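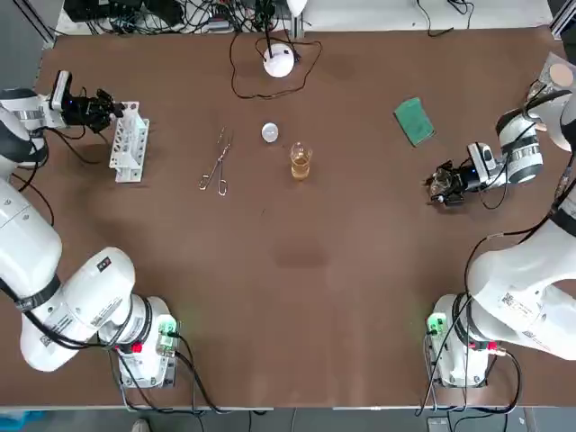 Slide 1. Lab items on the bench, two arms at the near edge.

Smoke Wood and Other Arguments
Speaker notes, October club night

Start on time even if the ribs are still going around. They will still be going around at nine.

Thank Dilani Selvanayagam for the loan of the offset. Mention that it came back cleaner than it left. Pause for her to disagree.

Opening: I cooked 2 pork shoulders for tonight, same butcher, same rub, same Wednesday start. One got hickory chunks I bought at Kanagaratnam. The other got apple that I cut down myself, dried behind the garage and talked about far too much. You have all had a plate of each. Hold your votes until the end, and please don't lobby.

SLIDE 2 — Green wood
Fresh-cut wood hisses, sulks and makes white smoke that tastes like a wet campfire. Split it, stack it off the ground, leave it alone for most of a year. Tell the story of the plum branch and my brother-in-law's birthday. Keep it short. He's in the third row.

SLIDE 3 — Soaking chips
I soaked chips for years and felt very professional doing it. The water barely gets past the surface. What you get is steam first, then smoke a bit later, and a bucket to trip over. If you like the bucket, carry on.

SLIDE 4 — How much
Two fist-sized chunks at the start of a shoulder, another one an hour in. After that, stop. My log for the Juvby cookout shows a chunk every half hour, and next to it, in my wife's handwriting, "ashtray."

SLIDE 5 — Charcoal choice
Expect trouble from the Morer end of the room, who are lump people. I use briquettes for long cooks and lump when I want heat in a hurry, say 400 for chicken thighs. Don't take questions on this slide.

SLIDE 6 — Thermometers
The dial on my lid once read 703 with the fire out. Clip a probe at grate level, near the meat but not touching it. Nilar has a spare one to pass around — get it back this time.

Take the vote by hands. If apple loses, go straight to the raffle.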